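3.2 Loose items. Small stretchy or stringy things were the worst to put away in the Kiveck home survey. 600 households, no standard container for them, most went in "the drawer".

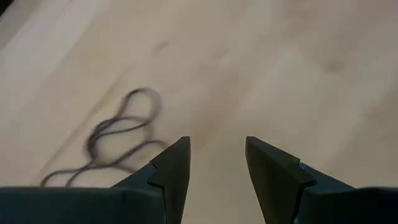
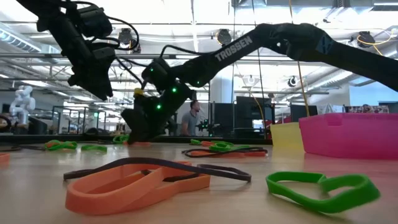
Figure 4. Thin, flexible items lying loose on pale wood.

Sorting rules differed alot between homes. Some went by size, some by use. Color was quickest where bands came mixed, orange and green pulled first, dark gray left for last. Cord got its own hook. Tangles were not timed seperately, see Table 2.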